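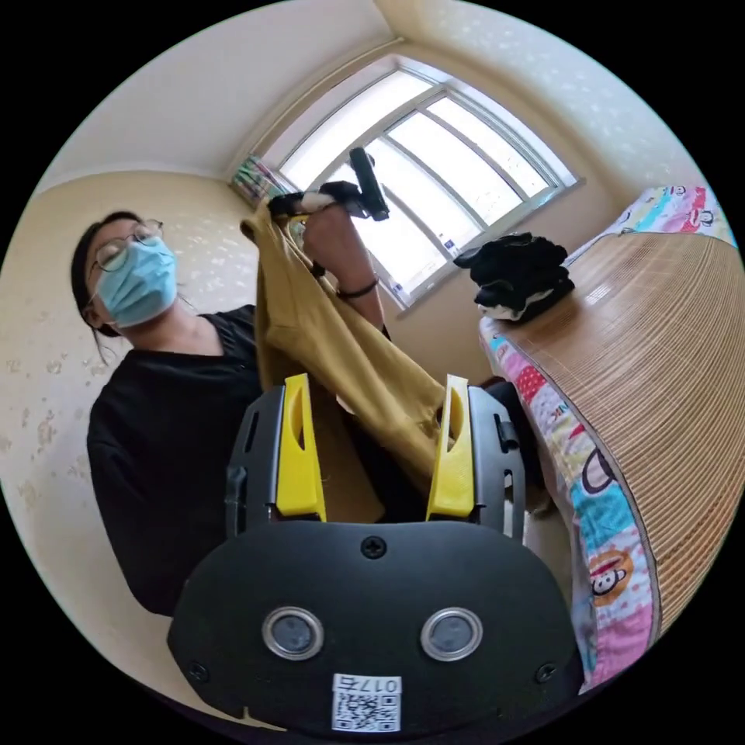 Flora Drummond, contributing editor, household subjects

May

Print this article | E-mail this article

Wardrobe decluttering

Wardrobe decluttering is the practice of going through one's clothes and getting rid of some of them, usually under a set of rules. It is as old as the closet. As a named activity with books, courses and paid advisers it is much younger, and most of the claims made for it come from people who sell one of the three.

Methods

The best-known methods differ mainly in what they ask the owner to decide. Category sorting puts every item of one type on the bed at once, so that all the sweaters are judged together. Hanger methods turn every hanger backward and wait to see which ones get turned around. Time-limit rules say that anything unworn for a year should go, a test that is hard on funeral suits, ski pants and maternity clothes. The capsule wardrobe works from the other end and sets a total in advance.

The Rendby method, taught in weekend courses, is a mix of these. Students hold up each garment, give a reason for keeping it out loud, and put it in one of four piles. The course book gives the ideal wardrobe as 80 pieces. No source is given for the number, and later printings do not say whether socks count.

Claimed benefits

Writers on the subject say that a smaller wardrobe saves time in the morning, cuts spending and lowers stress. The first claim is plausible and has hardly been tested. The second is doubtful. People who clear out a closet have room in it, and several of the popular guides end with a list of things to buy.

The figure most often repeated is that people wear 20 percent of their clothes 80 percent of the time. It is a general rule of thumb borrowed from business writing and was not worked out by looking in closets. 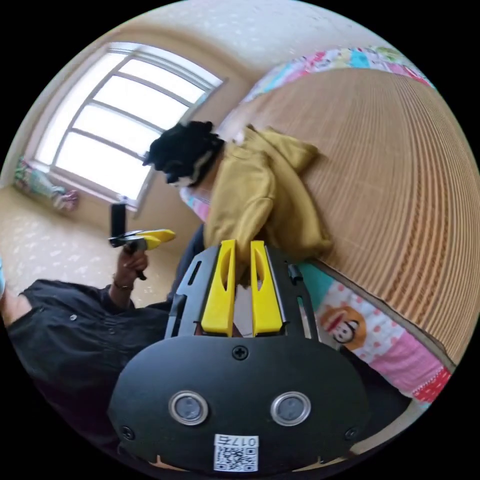 The Duretdale survey is sometimes cited as better evidence. It asked 254 households to describe their clothes before and after a clear-out, and most said they felt calmer afterward. There was no comparison group, the follow-up came after two weeks, and everyone who took part had signed up through a storage company's newsletter. A shorter follow-up would be hard to design.

Where the clothes go

Guides tend to treat the bag by the front door as the end of the process. Donated clothing is sorted again by whoever receives it, and much of it is never sold in the shop where it was dropped off. Worn or stained items may be cut into rags, shipped abroad in bales or thrown out. Camholm, a resale service, advertises that "nothing is wasted," but its terms allow it to dispose of rejected items in any way it chooses. Sellers who want those items back must pay the return postage.

Criticism

The usual complaint is that decluttering is advice for people who can afford to replace what they give away. The essayist Ledesma made this case at length, arguing that a spare winter coat is clutter only to someone sure of buying another. Supporters answer that nobody is forced to discard anything. Some course material is less relaxed on the point, and one workbook describes keeping clothes in two sizes as "a refusal to live in the present."

Cost is another matter. Private closet sessions have been advertised for as much as $2,000, with hangers extra.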